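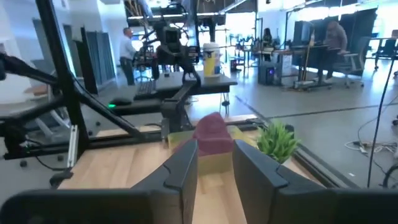 2020-10-21

Results of the district science talent test came up on the school board before lunch. Sabina Begum of Class 10 is first out of 376, and Gaurav is ninth -- better than he feared. Mr Upadhyay read both names out at assembly and got Gaurav's surname wrong.

Sabina goes to the state round in December. The fee is 305 rupees and the school will pay it. Her father asked me twice about the train.

Marked physics papers until nine. Ravindra Pal's still missing, must ask him tomorrow. Rain again after supper.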